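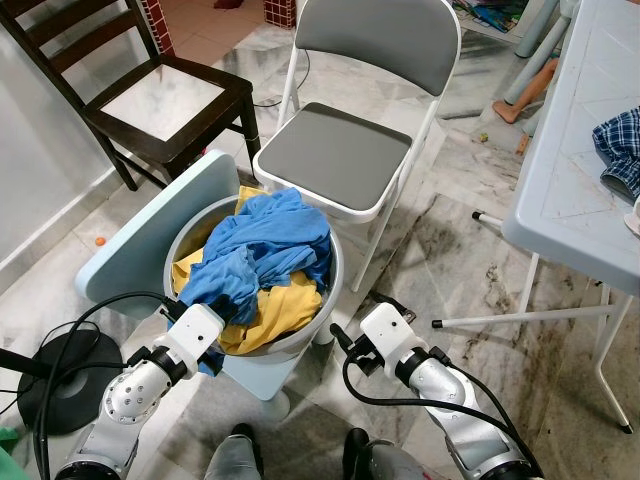

Laundry arms, part 2: gripping out of the basin

wimcombe_sanne
OK so the arms are mounted and the basin is up on the stool. My trouble is the pick. The left one goes in over the rim and grabs whatever is on top, fine, but then it lifts and half the pile comes along with it! The blue piece on top is cotton and it all clings together. I've got the grip force at 100, which is the top of the scale in my config. Any ideas before I start printing new fingers?

drutex
100 is way too much. You're pinching through to the second layer. Try 40 and come in flatter.

Ans Hoekstra
I'd leave the force alone and change the lift. Go up a little, stop, shake, then go up the rest of the way. Mine drops most of the hangers-on at the shake. Also your cables look long to me, I'd clip them closer to the arms before one hooks the rim.

drutex
Shaking just flings socks across the room, Ans. Seen it.

Ans Hoekstra
Only if you shake like a maniac :) Mine moves 2 cm.

timmermans
Does the stool slide when the gripper pushes on the basin? A plastic stool on marble would drive me nuts. I put rubber feet under mine and half my "bad grasps" went away.

wimcombe_sanne
Hm, it does creep, yes. I've been nudging it back with my foot between runs. Rubber feet tonight then, and I'll try the shake at 2 cm. Not sold on force 40 yet, drutex, the towels slip out at anything under 60.

drutex
Then keep two settings, one for towels. Post 744 in the Skendudier thread has a config for it.

wimcombe_sanne
Found it, thanks. Will report back after the next load.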